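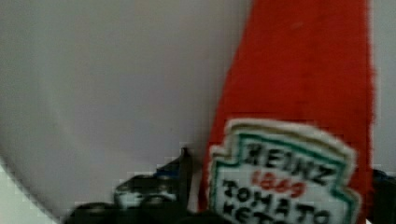
Spielküche: Filz oder Plastik bei den Lebensmitteln?

mihret_w
Hallo zusammen, wir räumen gerade die Spielsachen durch und ich stelle das Zubehör für die Spielküche neu zusammen. Die Ketchupflasche aus Stoff mit dem Heinz-Etikett bleibt auf jeden Fall, die ist bei uns ständig im Einsatz. Beim Rest bin ich unsicher. Mischt ihr Filz und Plastik oder entscheidet ihr euch für eins? Und worin bewahrt ihr das auf? Im Regal ist noch ein Fach frei, 12 cm hoch.

Hrvoje V.
Wir mischen. Plastik lässt sich abwaschen, Filz bei uns nur von Hand und dann liegt er zwei Tage auf der Heizung. Für Kinder unter drei würde ich keinen Filz nehmen, der landet im Mund.

nuria.f
Sehe ich anders. Unsere Filzsachen sind sechs Jahre alt und haben zwei Kinder überstanden. Vom Plastikobst ist die Hälfte eingedrückt oder gerissen. Außerdem macht Filz keinen Lärm, wenn er vom Tisch fällt.

mihret_w
Lärm ist ein Argument, wir wohnen im dritten Stock. Auf dem Tisch liegt zurzeit alles durcheinander: Banane, Erdbeere, der rosa Teller, die grüne Tasse, das Sieb und der schwarze Koffer.
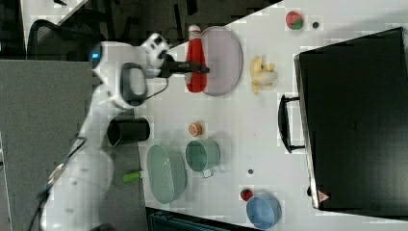
Die Banane und die Tasse will ich behalten. Beim Sieb überlege ich noch, es ist sperrig und passt in keine Kiste richtig rein.

Hrvoje V.
Sieb behalten. Das ist bei uns das Teil, mit dem am längsten gespielt wird, auch in der Badewanne.

getachew
Zur Aufbewahrung: Wir haben einen Hartschalenkoffer genommen. Geht gut, solange man Geschirr und Essen trennt. Die Stoffsachen kommen in einen Beutel, sonst hängen überall Fussel dran.

nuria.f
Koffer fand ich unpraktisch. Kind sucht die Erdbeere, kippt alles aus, fertig. Offene Körbe sind besser.

getachew
Das passiert mit Körben genauso.

mihret_w
Habe mir die Flasche noch mal genau angesehen. Am Rand stehen ein paar Fasern ab, die Naht ist aber in Ordnung.

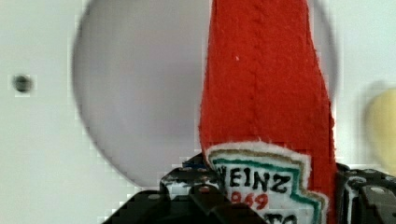
Ketchup aus Filz, mit Naht in der Mitte

Kann man die Fasern abschneiden oder wird das dann schlimmer?

nuria.f
Abschneiden, mit einer kleinen Nagelschere und flach am Stoff entlang. Nicht zupfen.

Hrvoje V.
Fusselrasierer geht auch, nur vom Etikett wegbleiben.

mihret_w
Danke, dann probiere ich es erst mit der Schere. Körbe oder Koffer entscheide ich, wenn ich das Fach ganz ausgemessen habe.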